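Visit report: Plenilon assembly kitchen, Gosling site

We arrived at the Gosling site at 6 in the morning, at the change of shift, and were taken straight to the changing room for coats and overshoes. Plenilon prepares breakfast and lunch trays there for offices and two clinics. Estela Maldonado, who runs the day shift, led the tour. Amparo Londoño and I represented Drekness, where a similar change is planned for our own tray line.

The hall has one cooking area, which remains manual, and a tray line which does not. Until February the line had 15 people on it. It now has six, with robot arms placing plates, bottles and cutlery, and people handling anything soft, wet or irregular. The arms work behind low screens and stop if a hand crosses the line of the light sensor. We saw three such stops in the time we were there. Each was cleared by pressing one button, and the tray concerned was taken off and checked by hand.

The staff who left the line did not leave the site. Five moved to the cooking area and the others to dispatch, cleaning and what Plenilon calls teaching. Teachers carry out placing tasks with a hand-held gripper, and the recordings are used to train the arms on new items. Abelardo Villca spent years on the line and has taught since the spring. He described the work as slower and quieter, and harder on the wrist than expected. A session is limited to 42 minutes, followed by a change of task.

Pay was the point on which we received the least clear answer. Teaching is paid at the line rate plus a skill supplement, but the supplement is under review. The early shift allowance was lost by those who moved to days. Two people we spoke to in the canteen regarded this as a cut in pay.

On the technical side, cutlery remains the main source of error. Spoons nest, and chopsticks roll. The Ustness software flags a doubtful grip and passes the tray to a person, and roughly one tray in twenty is passed on this way. Noise near the arms is low enough for normal speech. Floor marking was good, though worn by the dispatch door.

The last stop was the teaching room, with tables against black cloth and toy food in use for practice. Toy items keep their shape and can be used all day, and real food is brought in only for final checks. We left at noon. I would ask for written terms on the supplement before anything similar is proposed at our site.
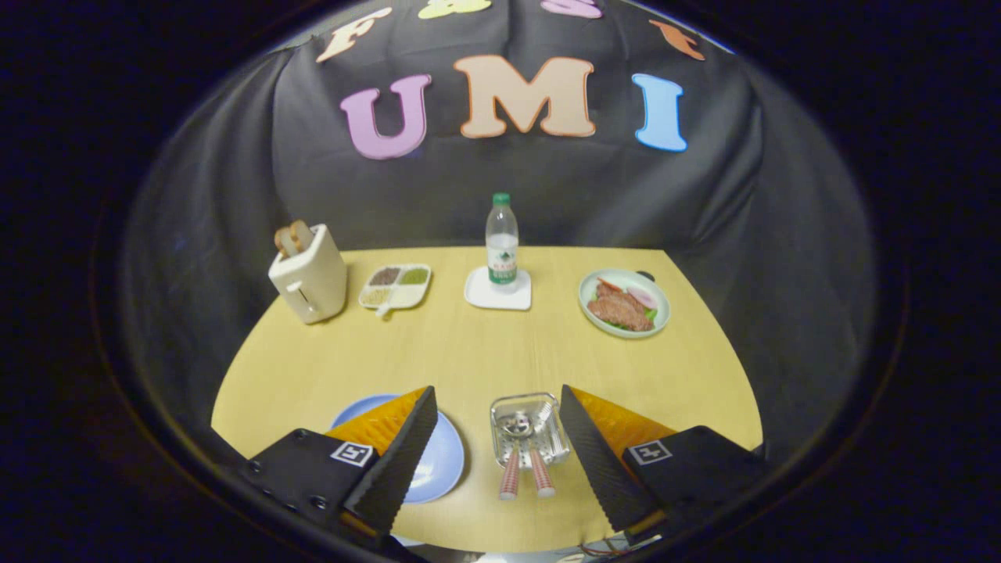
Decha Thammasiri: I read this with interest, as our line went the same way. The supplement was under review with us too, and it stayed under review until people asked for it in writing. Did anyone mention who decides when a teacher goes back to the line? With us it was left to the shift lead, and that caused more trouble than the arms did.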